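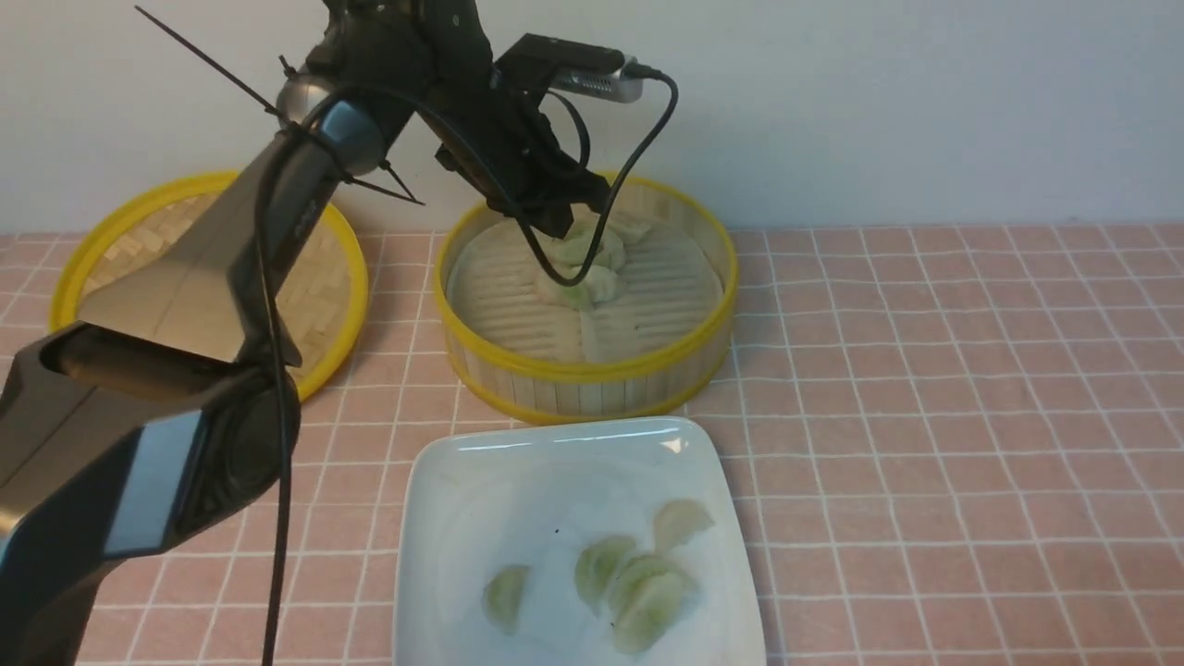

Section 4: Loading, Steaming and Serving Dumplings

Support > Kitchen > Nodden Bamboo Steamer > User Guide > Section 4
Reading time: 4 min
2 shares | 0 comments

This section applies to the Nodden round steamer, basket and lid, when used with filled dumplings. Users who have not yet rinsed and aired a new basket should complete Section 2 before proceeding. Instructions for buns and for whole vegetables are given separately.

4.1 Preparing the work surface

1. Clear and wipe a level area of countertop large enough for the basket, the lid and one serving plate.
2. Set the basket down with its open side facing up.
3. Remove the lid and lay it beside the basket with the woven inner face turned upward. A lid that has been in use will carry condensation on this face.
4. Place the serving plate in front of the basket, on the side nearest the user.

Note: On tiled countertops, check that the plate does not rock on a grout line.

4.2 Lining the basket

The basket floor is made of bamboo slats. Dumpling wrappers will stick to bare slats, and a liner is therefore recommended for every load. Either of the following may be used:

Mesh cloth (Hastix, supplied with the set). Soak in cold water, wring out and spread flat over the slats. The cloth should lie without folds, as wrapper dough settles into any crease.

Paper liner (sold separately). Use perforated or slit paper only. Uncut paper blocks the passage of steam, and the undersides will remain doughy.

Caution: Do not allow any liner to hang over the outside of the basket during cooking. A liner that reaches the burner may scorch or catch fire.

4.3 Arranging the dumplings

1. Place the dumplings on the liner one at a time, seam upward where the shape permits. Crescent shapes with a narrow base may be laid on their sides.
2. Leave a finger's width between neighboring pieces and keep all pieces clear of the side wall.
3. If the load is too large for this spacing, steam it in two batches.

Precooked dumplings that are only being reheated may be grouped more closely. Some contact between them is acceptable, provided that the wrappers are brushed lightly with oil beforehand and that no piece rests with its full weight on another.

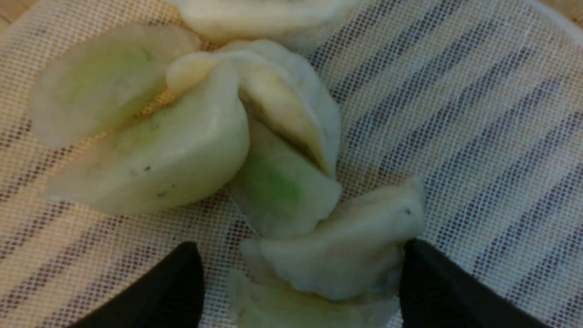

Thin wrappers require additional care. Once cooked they become translucent, and a green vegetable filling may show through the dough. This is normal and does not indicate that the wrapper has split. A wrapper that has opened along its seam should be pressed closed before steaming – moisten the edge with a fingertip and pinch firmly.

4.4 Steaming

1. Fill the pan with water to a level below the basket floor. The water must not touch the slats at any time.
2. Bring the water to a full boil before setting the basket in place.
3. Fit the lid squarely.
4. Steam for the time stated by the dumpling maker. Do not lift the lid during the first 4 minutes.
5. Turn off the heat and wait for the steam to subside before uncovering.

Warning: Steam burns. Open the lid away from the face and use oven mitts. Never leave a pan to boil dry under a bamboo basket.

4.5 Checking the load

With the lid set aside, inspect the dumplings before moving them. Wrappers should look glossy and feel firm when touched with the tip of a utensil. If the dough is chalky or opaque at the pleats, replace the lid and continue. 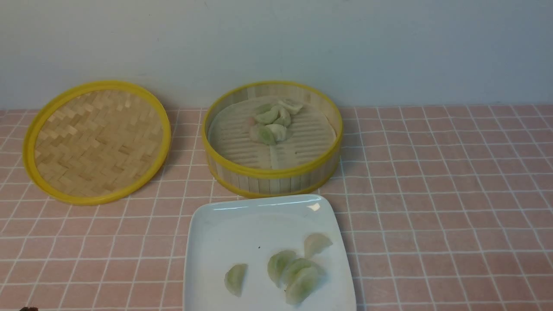
4.6 Transferring to the plate

1. Allow the dumplings to rest briefly. Wrappers taken directly from the steam tear easily.
2. Grip each piece across its thickest part and lift straight up. Do not drag it over the liner or the slats.
3. Set the pieces on the plate without stacking them.
4. If a piece sticks, wet the utensil with warm water and ease it under the edge – pulling from above will leave part of the wrapper behind.

4.7 After use

Scraps of wrapper left on the slats should be removed the same day with a soft brush and warm water. Do not use detergent. Stand the basket and lid on edge until fully dry, then store as directed in Section 6.

Section last revised Wednesday, April 13, 2022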